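June
Orathai Sriwong

Hostness Evening Course in PC Building
Handout for Session 4: Heat, Air and Noise

Last time we finished with the power supply and the question of how much headroom is sensible. Please keep your notes from that session near you, as we will use the same example computer again (the one in the Mudell case, with the mid-range graphics card).

1. Where the heat comes from

Almost all electrical power that goes into a computer comes out again as heat. If a processor takes 100 watts during a game, then 100 watts of heat must leave the processor, then leave the case, and then go into the room. Students often think only of the first step. They buy a very large cooler, they mount it correctly, and the temperature is still high. The cooler moved the heat from the metal into the air, but the air stayed in the case.

So we will speak about three separate steps:

Step A: from the chip to the cooler (paste, contact, mounting pressure)
Step B: from the cooler to the air in the case (fins, heat pipes, the fan of the cooler)
Step C: from the case to the room (case fans, openings, filters, position of the computer)

In this session we do mostly step C. Step A was in the practical part last time, and those who missed it can ask Olia for the sheet about paste.

2. Intake and exhaust

The usual layout is simple: cool air enters at the front or the bottom, warm air leaves at the back and the top. With two intake fans at the front and one exhaust fan at the back, most gaming computers work well.

Positive pressure means that the intake fans push in more air than the exhaust fans take out. The extra air escapes through small gaps. Dust then comes in mostly through the filters, where you can clean it. Negative pressure is the opposite. Air is pulled in through every gap, also the ones without a filter, and after half a year you will find dust in the corners and inside the optical drive, if you still have one.

For this course I recommend slightly positive pressure. Please do not spend an evening to calculate it exactly. The number printed on the fan box is measured in free air, and a filter in front of the fan changes it a lot.

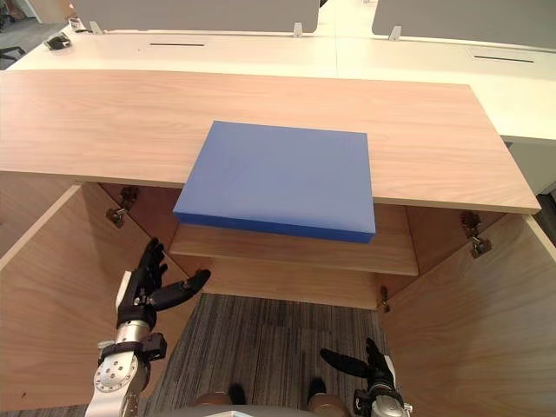
A common error is to place an exhaust fan at the top front position. It takes the fresh air out again before this air has reached the processor cooler. If you have only one fan for the top, put it toward the back.

Another error is the direction of the fan itself. Most fans blow toward the side where the motor is held by the plastic arms. Look for the small arrows on the housing of the fan. If there are no arrows, hold a thin strip of paper near it when it runs, and keep your fingers out of the blades.

3. Front panels

The front panel matters more than many buyers think. There are three kinds which you will see in the shops:

Closed panel with side slots. Quiet and good looking, but the air must turn a corner before it reaches the fan. Check how wide the slots are.

Mesh panel. A sheet with many small holes. The resistance is low if the open part of the sheet is large. Thick material between the holes reduces this quickly.

Glass panel. Popular because of the lighting. Some have a good gap behind the glass and some have almost no gap. Here you must read measurements and cannot trust the photos of the manufacturer.

The shape of the holes is a favorite subject of advertising. Hexagons can be packed closely with thin bars between them, so the open area can be large. Round holes leave more material in between. The difference exists, but a dirty filter behind the mesh has a much bigger effect than the shape. 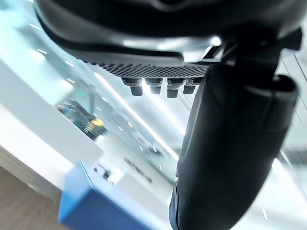 Mesh with hexagonal openings under a glossy black housing.

When you compare two cases, first take away the dust filter in your mind and look only at the panel. Then add the filter again. Some cases have a fine mesh and also a fine filter directly behind it, and in that case the air has to pass two obstacles for little benefit. With the Mudell case you can remove the inner filter and leave the outer mesh alone.

4. Fan speed and noise

A larger fan can move the same air at lower speed, and lower speed is usually quieter. This is why we use big fans when the case allows it. The Lashari fans in our classroom kit go up to about 2000 turns per minute, and at this speed you will hear them clearly from the next table. At half of this speed they are pleasant.

In our last class test, the example computer made 37 decibels with the default fan curve. After we changed the curve, it was quieter during web browsing and the same during the game. I do not give you the second number on purpose, because you will measure it yourselves in the exercise.

A fan curve is a line that connects temperature with fan speed. Good habits for making one:

– Keep the line flat at low temperatures, so that the fan does not go up and down all the time.
– Use a delay of a few seconds if your mainboard offers it. Short jumps in temperature are normal.
– Let the curve rise more strongly near the upper end.
– Connect case fans to the graphics card temperature if the software allows this. In games the graphics card is usually the main source.

What temperature is acceptable? For the processor in our example I am satisfied when it stays under 80 degrees Celsius in a long game. Other models have other limits, so look up the limit for your own model before you worry – or before you feel safe.

5. Exercise for the practical part

Work in pairs. One person operates the computer and the other one writes.

a) Note the room temperature. Without it the other values say very little.
b) Run the test program until the temperature does not rise any more. Write down processor and graphics card.
c) Take off the front panel and repeat. If the values fall clearly, the panel is the problem.
d) Put the panel back, change the fan curve and repeat. Measure the noise from the same distance each time.

Bring your table to Session 5. We will start with the results of part c), then continue with water cooling. Chapter 6 of the course book is the reading for that session, without the pages about custom loops.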